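25th August
By Lihua Su and Vaughan Harawira

3.2 Creasing after home laundering

Sixty households in Descombe kept a laundry diary through July. Most folded clothes the same day, but long garments were often left until last. 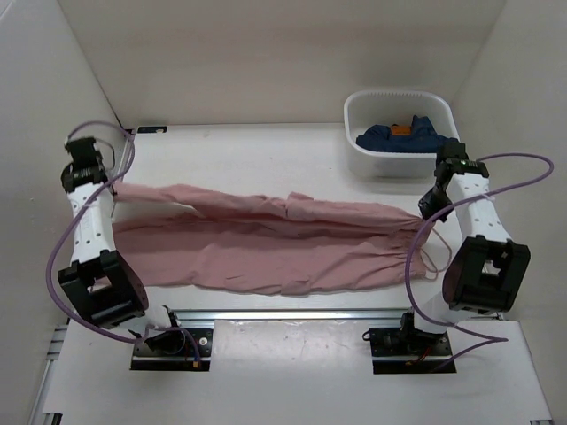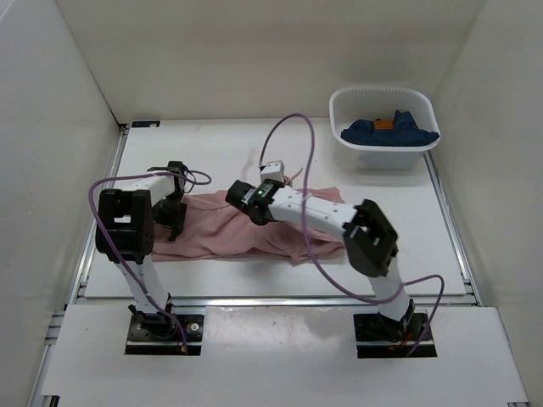 Figure 2. White work tables, each between pale side walls.

Creasing was the main reason diarists gave for ironing a garment again before wear. Long items were named most often — dresses, robes and nightwear. Soft cloth spread on a table can still hold wrinkles, as the pink garment in Figure 2 does, with one part raised in a loose ridge and the wider part lying flatter. Diarists who hung such items up reported less ironing.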